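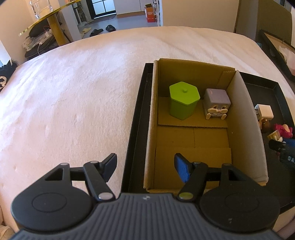

ZAKODPORT, January 3, 2019. Reisinger Home Exteriors, the family-run siding, gutter and entry door company that has been looking after houses in and near Zakodport for 16 years, is very happy to announce that its new showroom will open to the public in March. The showroom will share a building with the company's workshop at 2343 Kurnier Road, and it will give homeowners a comfortable place to look at siding, doors and trim before they spend a dollar. For years we have brought our samples to people's houses, and we have spread them out wherever there was room, on kitchen counters, on porch steps, and more than once on a bed with a plush blanket over it and an open cardboard box sitting on top. We have always enjoyed those visits and we are going to keep making them. But siding colors really do look different when you can stand back from a full wall of them, and now our customers will be able to do just that.

The new space has been a long time in the planning. It will have 6 full-height wall displays, each one built the way we would build it on your home, with house wrap, flashing, corner posts and trim all in place. One side of each display has been left open so that you can see what goes on behind the siding, a part of the job most people never get a look at until something has gone wrong with it (and by then it is usually raining!). There will be entry doors you can open and close as many times as you like, storm doors with the closers already fitted, and a long run of seamless gutter mounted at eye level so you can compare the different guards up close.

The opening will also mark the arrival of the Nornon line of insulated siding, which we are proud to be adding to our regular products this year. Nornon panels come with a foam backing that is shaped to the panel, so they sit nice and flat against the wall and feel solid when you press on them. They are available in clapboard, shake and board-and-batten styles, and the darker colors are especially handsome on the older two-story houses we see so much of on the east side of town. If you have been putting up with a drafty north wall, or you are simply tired of scraping and painting every few summers, we would love to talk with you about whether this product makes sense for your home. If it doesn't, we will tell you so and show you something that fits better.

Our way of working will stay the same as it has always been. We come out to your house, walk around it with you, measure everything ourselves and leave you with a written estimate that is good for the whole season. The estimate is free, and there is no pressure to sign anything at the table. Our own crews do the installing, and they haul away the old siding and go over the lawn and flower beds with a magnet before they leave for the day.

Customers who book a spring siding or door project during the first 3 weeks after the showroom opens will receive new gutter guards on the front of the house at no extra charge. This applies to single-family homes in our regular service area and covers both materials and labor. Estimates can be scheduled now, and anyone who already has a written estimate from us is welcome to bring it in and look over their colors again on the big displays.

The showroom will be open on weekdays and on Saturday mornings, with evening appointments available for folks who can't get away during the day. There is parking in front and more around back by the workshop, and the coffee will be on. Children are welcome, and there is a table with crayons and house outlines for them to color while the grown-ups talk about soffits.

Reisinger Home Exteriors installs and repairs siding, soffit and fascia, seamless gutters, entry doors and storm doors for homeowners in Zakodport and the surrounding towns. To ask for an estimate or reserve an evening appointment, please call the office or stop by the workshop on Kurnier Road during business hours.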